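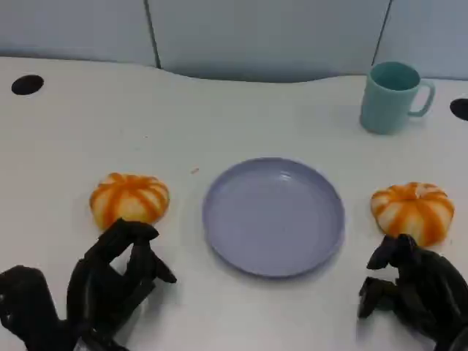

가정용 로봇 팔이 지금 식탁 정리를 맡을 수 있는가?

조건이 고정된 작은 상 위에서, 정해진 물건을 접시로 옮기는 정도까지는 맡길 수 있다. 사람이 자리를 비운 채 부엌 전체를 맡기는 용도로는 아직 권하지 않는다.

Varela Jarken 양팔 작업 키트 사용기
2026년 6월 3일 수요일

Jarken은 상판 앞에 고정해 쓰는 양팔 키트다. 팔 두 개, 제어기, 전원부, 작업 편집용 소프트웨어가 기본 구성이고 말단부는 별도 주문이다. 시험은 7주 동안 했고 기록에 남은 시도는 1043회다. 시도의 대부분은 집기, 옮기기, 내려놓기로 이루어진 단순 정리 작업이며, 나머지는 수건 접기와 서랍 여닫기였다.

설치는 설명서대로 하면 반나절이 걸린다. 상판 고정용 클램프는 두께 60mm까지 물리고, 그보다 두꺼운 작업대에는 볼트용 브래킷을 따로 사야 한다. 제어기 팬 소음은 낮은 편이지만 관절 구동음은 조용한 방에서 분명히 들린다. 케이블 정리 방식은 아쉽다. 손목을 크게 돌리는 동작을 반복하면 고정 클립이 조금씩 밀린다.

작업은 두 가지 방식으로 가르친다. 사람이 원격으로 팔을 움직여 시연을 저장하거나, 편집기에서 경로를 직접 찍는다. 접시 위치가 매번 달라지는 일이라면 전자가 낫다. 시연 40개를 넣은 시점부터 동작이 안정되기 시작했고, 그 전에는 접시 테두리에 물체를 걸쳐 놓는 실패가 잦았다.

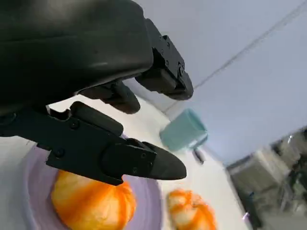
손목 쪽 시야의 품질이 결과를 크게 좌우한다. 팔이 빠르게 회전하는 구간에서는 물체 윤곽이 번지고, 이때 위치를 다시 계산하면 오차가 커진다. 소프트웨어 설정에서 접근 속도를 한 단계 낮추면 문제가 줄지만 한 번 옮기는 시간이 그만큼 늘어난다. 기본값은 속도를 우선하는 쪽으로 잡혀 있어 처음 쓰는 사람에게는 맞지 않는다.

줄무늬가 있는 둥근 물체는 생각보다 까다로운 시험 대상이다. 골이 파인 표면은 접촉점에 따라 쥐는 힘이 다르게 걸리고, 들어 올리는 순간 물체가 돌아가는 일이 있다. 주황색과 흰색이 섞인 호박 모양 물체 두 개를 연보라색 접시에 담는 작업을 표준 항목으로 삼았다. 색 대비가 뚜렷해 인식 단계의 실패는 드물었고, 실패의 대부분은 놓는 단계에서 나왔다.

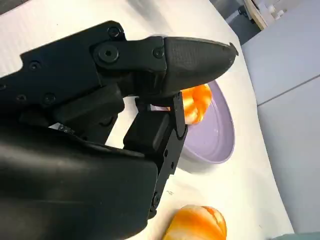 놓는 동작에서는 손가락을 벌리는 폭이 관건이다. 너무 넓게 벌리면 접시 안쪽 벽이나 옆 물체를 건드리고, 좁으면 물체가 손끝에 끌려 올라온다. 편집기는 벌림 폭을 물체별로 저장하지만 그릇별로는 저장하지 못한다. 낮은 접시와 깊은 그릇을 번갈아 쓰는 집이라면 작업 파일을 두 벌 만들어야 한다. Varela에 문의했더니 10월 업데이트에 해당 기능을 넣을 계획이라는 답을 받았다.

비교 대상으로는 Mallus의 단팔 제품을 썼다. 물건 하나를 옮기는 속도는 Mallus가 빠르다. 접시를 한쪽에서 잡고 다른 쪽에서 담는 식의 일은 단팔로 할 수 없으므로 주방 용도에서는 Jarken의 손을 들어 준다. 소규모 포장대처럼 물건이 늘 같은 자리로 들어오는 현장이라면 판단이 반대가 된다. Pruvwood에서 포장 라인을 관리하는 Sheldon Cloutier도 양팔 구성의 이점은 부품을 맞잡아야 하는 공정에서만 나온다고 했다. 그의 현장에서는 Mallus를 계속 쓰고 있다.
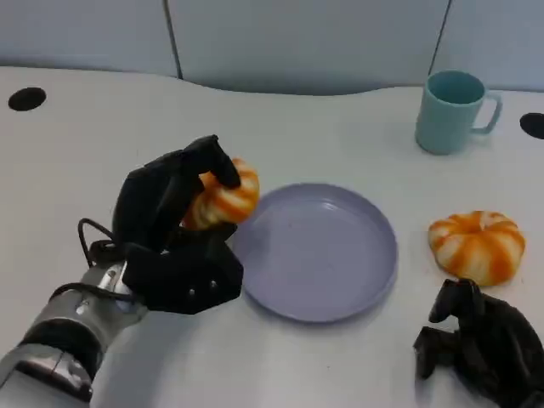 다지형 손을 달면 쥐는 자세의 여유가 커진다. 손가락 하나로 위를 누르고 엄지로 아래를 받치는 자세가 가능해 둥근 물체를 감싸기 쉽다. 대신 손 자체의 부피가 커서 접시 가까이에서는 손가락 마디가 테두리에 닿을 여지가 생긴다. 접시를 상판 중앙에 두고 물체를 좌우로 나눠 두면 두 팔이 서로의 경로를 침범하지 않는다. 머그처럼 손잡이가 있는 물건은 손잡이 방향을 지정해 주어야 하며, 자동 인식에 맡기면 편차가 크다.

수건 접기는 평가할 단계가 아니다. 얇은 면 수건은 모서리를 찾는 데서 멈추는 경우가 많았다. 서랍은 손잡이가 튀어나온 형태만 안정적으로 열었다.

장점: 양팔 협조 동작, 시연 저장 절차, 말단부 교체 방식
단점: 케이블 클립, 기본 속도 설정, 그릇별 벌림 폭 저장 불가
추천 대상: 작업대를 따로 둘 수 있는 연구실, 소규모 공방
비추천 대상: 청소와 설거지까지 기대하는 일반 가정

보증은 구동부에만 적용되고 손가락 패드는 소모품으로 분류된다. 패드는 한 벌을 여분으로 함께 주문하는 편이 좋다.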